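Outdoor Cooking Gear, Handout 4: Buying (and Feeding) a Charcoal Grill
2021-04-09
By Bhattacharjee

Last time I rambled on about gas, so tonight it's charcoal's turn, my favorite! Bring this sheet with you in July when we do the cook-along, because I will forget half of it myself.

1. Size first
Measure your patio before you fall in love with anything. For a family of four I like a round kettle, and I'd skip the giant ones unless you feed a crowd every weekend (they eat charcoal like you wouldn't believe). The Mistbridge kettle I learned on cost me 70 dollars used and it still holds a steady heat. The lid is dented. Doesn't matter.

2. Vents
Bottom vent feeds the fire, top vent pulls the smoke through. Open both to light, then close the bottom one about halfway and wait – really wait, ten minutes or so – before you touch it again. Most of us fiddle too much, me included.
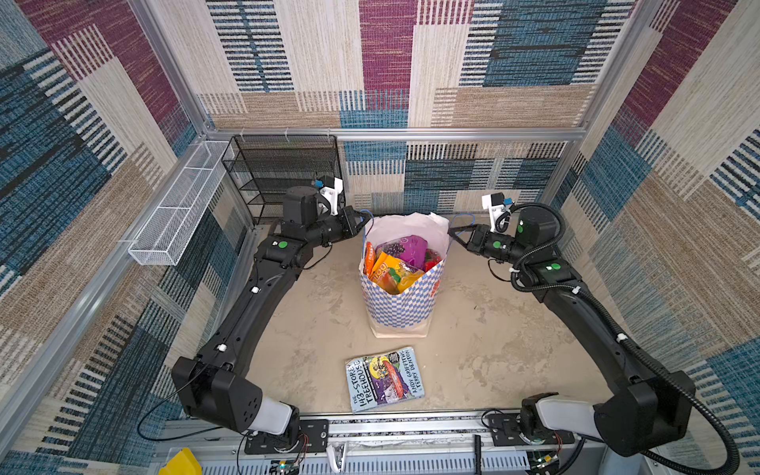
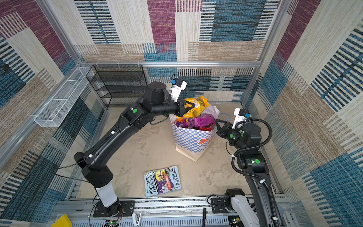 3. Fuel
Lump burns hotter and faster, briquettes burn longer and more evenly. I use briquettes for chicken thighs and lump for steak. A chimney starter beats lighter fluid every time, and a cheap one is fine.

4. Thermometers
The dial in the lid reads the air up at the lid, so don't trust it for your meat! I clip a probe right at grate level. My Ploserex has two probes and reads up to 2000 feet away according to the box, though my garage wall has other ideas.

5. Before next class
Price three grills, used ones count, and write down the grate size of each. Also look at how the ash comes out, a catch pan underneath is so much nicer than scooping. If you already own a grill, give the grate a good scrub and bring me your questions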